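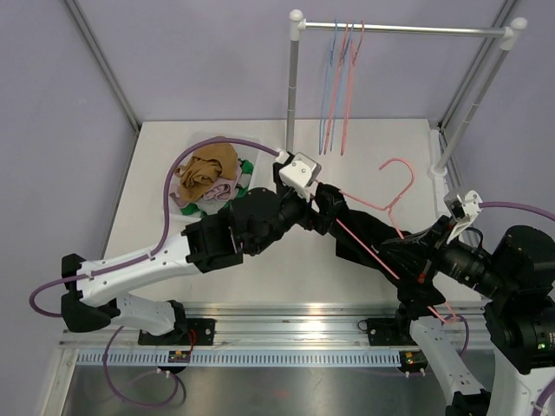
**Cable routing and reset rules for two-arm cells – what do you enforce?**

**gbautista**
We're writing up house rules for our laundry hanging cells at the Cliddale site. Two arms on a shared rail, bin on the left, hanger rack at the back. Three things I want settled before August:

1. Slack in the gripper cables
2. Where the bin may sit
3. Who may reach in between runs, and in what state

My draft for 1 says no cable may pass around a loose object. Ours currently goes out past the left edge and around the bin before it gets to the gripper. I want that stopped.

**rsoriano_58**
Agree on 1. We had a loop catch on a bin lip at Zarodthorpe and it pulled the connector. Clip it to the upper links and leave enough slack for full wrist rotation, no more. Also look at the one hanging below your rail. I'd give that a tray.

**Crisanto B.**
I don't agree with a flat ban. If you clip everything tight to the links you wear the cable at the joints instead. We ran 1146 cycles with a wide loop and had no snags. Fix the bin to the table and the problem goes away.

**rsoriano_58**
Your bin was rigid and bolted down. His has clothes sticking up over the rim. A sleeve over a cable is enough to drag it.

**Crisanto B.**
Then write a fill limit. That's a bin rule and it doesn't belong under cables.

**stella_l**
We have a fill limit at Morelli. Nothing above the rim at the start of a run. People ignored it until we put it on the reset sheet with a box to initial. The sheet reads:

- Bin on its marks, garments below rim
- Hangers on the bar, none on the table
- Both grippers open and empty
- Cables clear of bin and rack
- Both arms at park before anyone reaches in

**gbautista**
Does "at park" mean powered down for you? That's where we're stuck on 3.

**stella_l**
Drives off, brakes on. A software pause doesn't count. It takes 95 seconds to come back up and people complain about it.

**ctolentino**
We allow a pause for picking up a dropped hanger, with one person on the stop button. Drives off for anything else. Over 100 resets a shift, so full shutdown each time wasn't going to happen.

**stella_l**
I wouldn't sign that. Two arms meeting at mid-table is the worst place to have a hand.

**gbautista**
Going with drives off for now. Crisanto, I'll split out the fill limit like you said – the cable rule stays.

**Crisanto B.**
Fine. Put a joint wear check in there too, monthly at least.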